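Koltik K24 pump monitor, my review after one season

I installed the Koltik on our well pump on 10th April. The mounting took me two hours and the manual is clear.
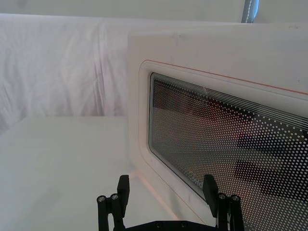

The alarm for dry running came 24 seconds after I closed the inlet valve, and the motor stopped. I paid 1,305 dollars at Lakstead, a high price for a small farm. The display is hard to read in sunlight.
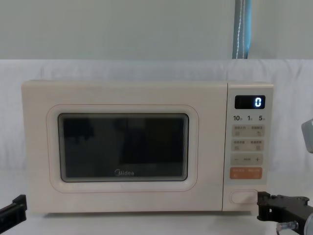

Does it need a separate sensor in the pump?
It takes all its readings from the motor cable, so nothing goes into the water.

Gion Hubmann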